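Home Kits Recorders Support Log in

Cloner – demonstration recording kit from Plomby

Cloner gets your arm from "I have an idea" to "I have training data" in one afternoon, and we love it for that! You guide the arm through a task, Cloner saves the camera streams, joint positions and gripper state on one clock, and you move on to the next try. 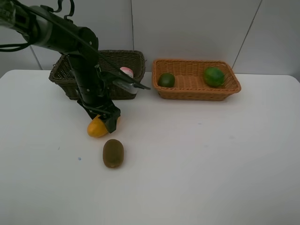 Can I throw away a bad take?
Press the left pedal twice and the take goes to a holding folder, where it stays until you empty it.

The kit ships with the two-pedal board, the Tapia sync box and 3 camera cables. Firmware 2105 adds a longer buffer – handy for slow tasks with lots of small corrections.

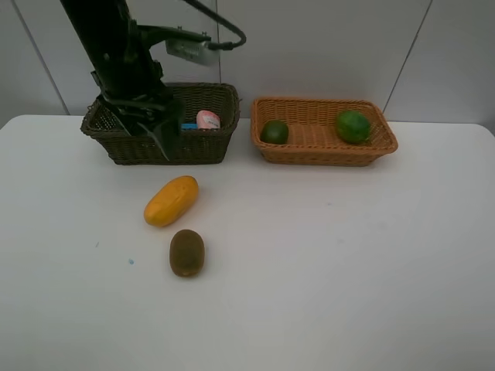 Labels used to eat up our evenings. Now you type the instruction once per batch and Cloner stamps it on every take. Sorting jobs are a great place to start: groceries on one side, something like the pink and blue items in the dark basket on the other, and a fresh instruction for each move. Meenakshi Devadiga, who wrote the batch screen, likes to shift the loose items between takes so the model sees more layouts.

Getting set up
1. Plug the Tapia box into the arm controller.
2. Aim the cameras and lock them down.
3. Name the batch and record 6 practice takes.
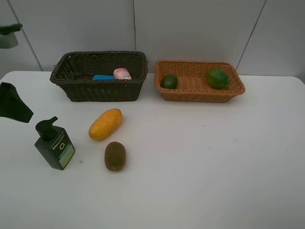 4. Export to Ullora format and start training.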